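3.2 Recording the hand work at Jallside

Once the arm could lift a pen off the rack without flinging it across the room, I needed to find out how people take one apart and put it back together. I'd been refilling fountain pens for years and thought I knew. I didn't, not in the detail a machine wants. My first script for the Ladik arm had 7 steps in it, all written from memory one evening in March, and it got stuck at the second, where the barrel has to come off and go somewhere while the other hand keeps hold of the rest.

So I moved over to the shared workshop at Jallside for a bit. My kitchen table at home is covered in printed brackets and offcuts, and the benches at Jallside are much calmer to look at — plain white tops, which makes it far easier to pick out a small dark part afterwards. I recorded 40 refills in all, from head height, so that the hands sit low in the view and the desk stretches away in front of them. The arm carries its own camera much higher up and further back, and I'll come to the trouble that caused in section 3.4.

I labelled every recording by hand with a little tool I call Uremach (a spreadsheet with ideas above its station, really). For each moment I wrote down what the left hand had, what the right hand had, and which loose parts were lying on the desk. That last column turned out to be the useful one! People put caps down wherever there's room, at any old angle, and then reach for them later. My script had wanted each cap in its own printed dish. Figure 4 gives one of the moments I labelled "both hands full", and you'll see that the loose parts have simply been left where they'd fit.

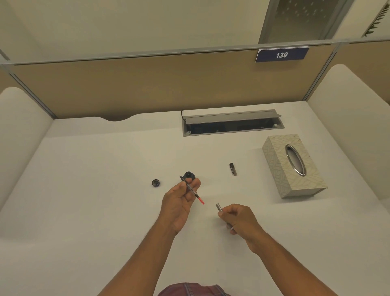
Figure 4. A "both hands full" moment: pen body in the left hand, metal barrel upright in the right, a pen cap and a small round cap left on the desk.

I went back and forth on how to turn that into something the Ladik arm could do with a single gripper. A second arm would have been lovely, but the first one had already eaten the budget. In the end I built a spring clamp from the Benedetti drawings, lined it with 5 mm foam, and let it play the part of the left hand. The clamp holds the pen body at a slant and the gripper does everything else, barrel first. The clamp is slower than a hand and a bit grumpy about thin pens, and its foam needed swapping twice before I started the trials in section 4.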